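Recordings from the Nurnell open day, Apr 1, 2021. Maintained by Zerrin Yüksel; questions about the visitor sessions go to Catalina Sepúlveda.

## What is in the folder

The set holds 787 grasp attempts made while visitors watched the bin-picking cell. Of these, 213 were started by a visitor pressing the button at the rail, and the rest ran on the timer between talks. Each attempt has a joint log, a gripper log and one still from the fixed camera.

| File | Contents |
|---|---|
| `attempts.csv` | one row per attempt |
| `stills/` | one picture per attempt |
| `groups.csv` | visiting group and start time |
| `notes.txt` | remarks typed by whoever ran the cell |

## Groups

More than 158 people signed in. The groups in `groups.csv` are Plivia (apprentices), Sarıgül (secondary school) and Women (the evening engineering club, listed under the short name it uses). Walk-in visitors have an empty group field.

## Known problems

- The clock on the logging computer was 10 seconds slow until the lunch break. Times in `attempts.csv` are corrected, those in `notes.txt` are not.
- Objects were swapped between talks — the object list is only checked for the morning.
- Names have been taken out of the notes. Please report any we missed.

## Cell

The arm is a KUKA with a metal gripper, working over an open grey metal bin with sloped sides. The bin is clamped to the table. Objects are mixed on purpose, soft and hard together, and include a round green scrub pad and a lumpy grey rock.
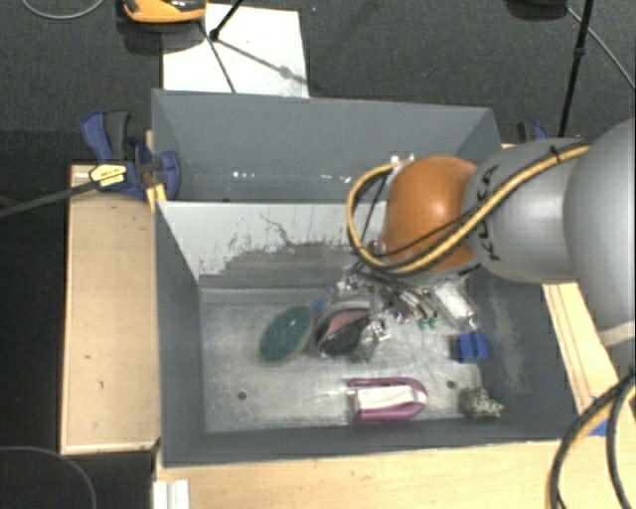
## Changes

- July: corrected times added, two duplicate rows removed.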